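Ticket 2769 — Balaskas payroll export
Opened by: Adhiambo Langat
Status: Pending customer

Export stops at row 261 with a date format error. Rows before that load normally. Re-ran 3 times, same row each time.

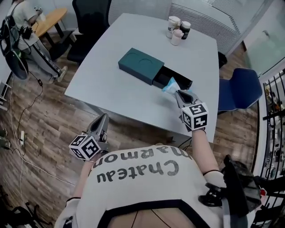 Which date format does the import expect?
Year first, with dashes, as in 2026-06-17. Slashes are rejected.

Row 261 has the day first. Corrected file requested from Lukgate office. Timeout left at 30 seconds.

T. Ngubane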